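Handout 6: Setting Up the Wonby Mobile Base in the Simulated Living Room
Mobile Robots Lab, Unit 2 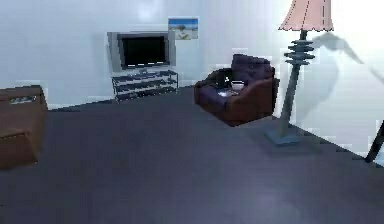 Notes by A. Barrientos, teaching assistant
Last revised in September

Read this before you start your run. The lab computers have the room loaded already. The armchair, floor lamp and TV stand stay where they are, so don't drag them. If you move one by accident, reload the room.

Start-up

Open the Pato launcher and pick the living room. Set the random seed to 1253. Place the base on the open floor, facing the television, and zero the odometry before you send any motion command.

Settings to check

Laser range: up to 16 m.
Speed limit: 80 percent of default.
Footprint: the Nivilent file, not the old round one.

The lamp is the usual trouble spot. Its base is flat and square, and a laser set too high scans straight over it. Check the sensor height in the footprint file. The pole slants as well, so leave extra clearance on the costmap.

The two small items on the armchair seat are for Handout 7. Ignore them for now.

If the base drifts while standing still, stop the run, clear the costmap and zero the odometry again. Save your log under your bench number and hand it in with the settings sheet.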